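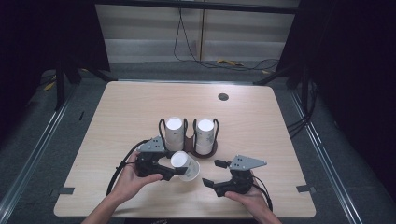

Protokoll der Besprechung zum Handgreifer-Set Rilia

Datum: Donnerstag, 23. April 2020
Ort: Urkach, Besprechungsraum im Erdgeschoss
Leitung: Rosemarie Schmieder
Protokoll: Margaux Bouvier

1. Stand der Erprobung
Frau Schmieder berichtet über die Übungen mit den zwei Handgreifern des Sets. Als Aufgabe dient das Einräumen von weißen Papierbechern in einen Becherhalter aus schwarzem Draht. Die Person führt in jeder Hand einen Greifer, von beiden geht ein schwarzes Kabel ab. Bis heute sind 237 Durchgänge aufgezeichnet, davon wurden 19 verworfen, weil die Aufzeichnung nicht vollständig war.

2. Beobachtungen bei der Arbeit
Das Fassen eines liegenden Bechers gelingt nach kurzer Einübung gut. Schwieriger ist der Druck: Papier gibt schnell nach, und man spürt am Griff davon wenig. Frau Bouvier bemerkt, dass die Kabel bei weiten Bewegungen stören – vor allem dann, wenn beide Hände sich kreuzen. Es wird gewünscht, dass der Anbieter Castillo eine Führung entlang des Unterarms vorschlägt.
Die Montageplatte aus Metall auf jedem Greifer wird als stabil beurteilt. Offen bleibt, ob unsere eigenen Halterungen zu den Bohrungen passen.

3. Angebot
Das Angebot von Castillo liegt vor. Ein Ersatzpaar Backen kostet 469 Euro ohne Versand. Dieser Preis scheint den Anwesenden hoch. Die Einweisung ist mit 16 Stunden angesetzt, wir halten die Hälfte für ausreichend. Frau Schmieder wird darüber nochmals verhandeln.
Das Vergleichsangebot der Firma Inberg ist noch nicht eingetroffen. Eine Entscheidung wird deswegen heute nicht getroffen.

4. Aufgaben
Schmieder: Rückfrage bei Castillo wegen Kabelführung, Einweisung und Preis der Backen.
Bouvier: Maße der Bohrungen aufnehmen und mit unseren Halterungen vergleichen. Liste der verworfenen Durchgänge an alle senden.
Bouvier: Inberg an das Angebot erinnern.

5. Nächste Besprechung
Im Juni, der Termin folgt per E-Mail. Einwände gegen dieses Protokoll bitte schriftlich an Frau Bouvier.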